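Category: Cities & Streets

The Long Life of a Stone Street

Most people don't think about paving until they trip on it. Towns do think about it, usually when the bill comes in, and over the past few winters a good number of them have come back to a material they spent decades tearing out.

Dorkwood is one. The town closed four blocks of its old market street to cars and had to decide what to put down in place of the asphalt. Concrete pavers were the cheapest choice. Poured concrete was the fastest. The town picked natural stone, set by hand, and the work took 11 months.

The case for stone is mostly about repair. When a water main breaks under asphalt, the crew cuts a trench, fixes the pipe and fills the hole with a patch that never quite matches. It sinks, the edges crack, and water gets in. Stones set in sand can be lifted, stacked on the sidewalk and put back the same week. Gebreyes, the contractor on the Dorkwood job, left 400 spare stones in a city yard for the ones that split.

The upfront cost is the problem. Stone has to be quarried, sorted and trucked, and laying it is slow work. A crew that can pave a parking lot in a day may finish only a short stretch of stone in the same time. Skilled setters are hard to find outside a few regions, and Gebreyes trained most of its Dorkwood crew on the site.
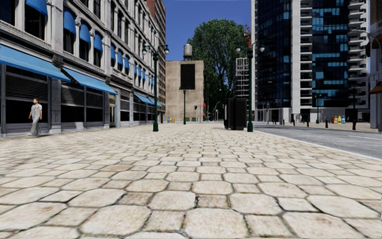 Then there is the question of who has to walk on it. Rounded stones are hard on wheelchairs, strollers and anyone with a bad knee. Older streets were built for hooves and iron wheels, and the wide joints gave both something to grip. Feet want a flatter surface. Many towns now lay a smooth strip down one side, using sawn stone with tight joints – it looks a little different, but it works. Dorkwood added its strip after residents complained at the first public meeting.

Ice is another worry. Salt is rough on mortar, so places with hard winters tend to use sand joints and spread grit. Street sweepers with strong suction pull the sand out, and somebody has to brush more back in every spring. Zorora, a smaller town up the river, skipped that step two years in a row and ended up with loose stones along its busiest block.

Noise matters less once the cars are gone. Delivery trucks still come through in the early morning, and people who live over the shops notice them. Suitcases are worse.

Hakemik, a quarry that supplied part of the Dorkwood order, has been cutting the same bed of stone for 136 years. Some of what it sells now is secondhand, pulled up from streets that were widened or moved. Used stone costs more than new. Buyers like the worn tops, and there is only so much of it to go around.

Dorkwood plans to pave two more side streets once the money is set aside. The bids are due in December.

Comments (3)

setinsand: Good to see the sweeper problem mentioned. We lost most of our joint sand the same way and the city blamed the contractor.

mapleandthird: I push a stroller on a street like this every day. The smooth strip is great until the cafes put chairs on it.

R. in Zorora: They did finally fix our block. Took all summer.

Related stories

Why Curbs Are the Height They Are
What Happens to Old Streetlights
The Return of the Covered Market
A Short Guide to Storm Drains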